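The Joter Practice Office – thread on conduct of household recording sessions, Mon 24 January

1/ The revised practice notes for tidying and sorting tasks with hand-held grippers take effect today. They apply to every operator and reviewer working under the Joter home program, including those placed through Aerts.

2/ The notes run to 47 numbered rules. This thread covers the ones that have drawn the most questions. It does not replace the full text, and operators remain responsible for reading that text before their next session.

3/ Soft goods, open boxes and bedding are covered in Part B.

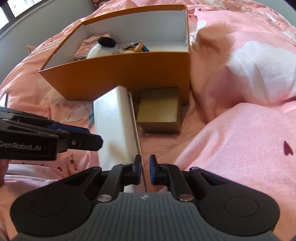
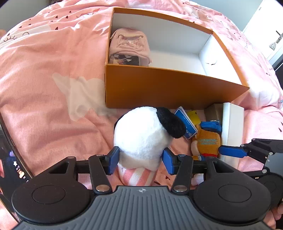 4/ Rule 6. Consent is given in writing by an adult member of the household, for each room by name. Consent for a living room does not extend to a bedroom. If an operator wishes to move to another room in the middle of a session, recording stops until the form has been amended and initialed.

5/ Rule 7. A household may withdraw consent at any time, including after the session. Operators do not ask for a reason. They notify the office the same day and leave the storage card sealed.

6/ Rule 9. Personal papers, medicine, bank cards, mail and family photographs are to be out of view before the first recording. The household moves these things. Operators do not open drawers or closets to look for them.

7/ Rule 11. Phones and tablets belonging to the household should be put away or laid screen down. We have received several questions about operators' own phones. The same rule applies to them.

8/ Rule 14. Soft objects are closed on until they are held and no further. Reviewers will mark down any recording in which a plush toy, pouch or garment is squeezed well past the point needed to lift it. A firm grip is not evidence of a good grip, and policies trained on over-squeezed examples have been a recurring complaint from the Tindoritz bench team.

9/ Rule 15. Where a soft toy has loose parts such as hats, ribbons or buttons, the grasp is taken on the body. Lifting by an ear or a limb is permitted only when the task card asks for it.

10/ Rule 18. Two-handed work. One gripper is named as the lead before the task begins, and the other supports. The lead may change between tasks but should not change within one. Fingertips of the two grippers are not to touch each other. If they do, the attempt is labeled "contact" and kept. Please do not delete it.

11/ Rule 19. Bare hands stay on the handles for the whole of the recording. An operator who needs to straighten a box or smooth a blanket by hand ends the recording first, makes the change and starts a new one.

12/ Rule 22. Containers. An open box on a bed or sofa will shift when its rim is pushed. Operators should approach from above the opening wherever reach allows. Pushing a box across bedding to bring it closer is a separate task with its own label.

13/ Rule 23. A box that tips over is left as it fell until the recording has ended. Failed attempts have the same standing as successful ones in our archive. Of the 647 recordings returned by reviewers last March, 73 were returned only because the ending had been trimmed.

14/ Rule 26. Arrangement. The starting layout should be one that a household might plausibly leave behind. Objects are not to be lined up by color or by size, and they are not to be spaced evenly for ease of grasping. Vary the layout between attempts – the position of the containers as well as the position of the objects.

15/ Rule 27. Window light is acceptable. Operators should not close curtains or bring in lamps to even out a room unless the household has asked for it. Changes in daylight during a session are to be written in the session log.

16/ Rule 31. Pads and fastenings. Finger pads are wiped before the session and again between rooms. Pivot fastenings are checked by hand at the same time. A gripper with a loose fastening or a torn pad is withdrawn, even when it still closes normally.

17/ Rule 32. Grippers are not set down on bedding, clothing or food surfaces between attempts. A clean mat is supplied in each Grurka carry case for this purpose. Replacement mats may be requested through the usual form.

18/ Rule 35. Length of sessions. No operator records for more than 70 minutes without a break. Breaks are logged. The previous notes allowed the break to be waived by agreement – that option has been removed.

19/ Rule 38. Children may be at home during a session but may not operate the equipment, and recording stops if a child enters the room. Pets are treated the same way. Toys that belong to a child are used only if the adult giving consent has agreed to each item.

20/ Rule 40. At the close of the session every item is returned to the place the household chooses. Any damage, however slight, is reported before the operator leaves the home.

21/ Reviewers should note one change to scoring. Smoothness of motion no longer carries its own mark. It is assessed together with completeness, and a slow, careful recording is not to be scored below a quick one on the ground of speed alone.

22/ Recordings made under the previous notes will not be scored again. Sessions already booked go ahead under the new rules. If a signed consent form does not list rooms by name, please obtain a fresh form at the door.

23/ Questions on Rules 18 and 26 should go to the practice desk, with the session number in the subject line. Questions on pay and scheduling go to your Aerts coordinator, as before.

24/ A second thread on kitchens, liquids and glass will follow once Part C has been approved. Until then, operators should decline kitchen tasks involving open containers of liquid.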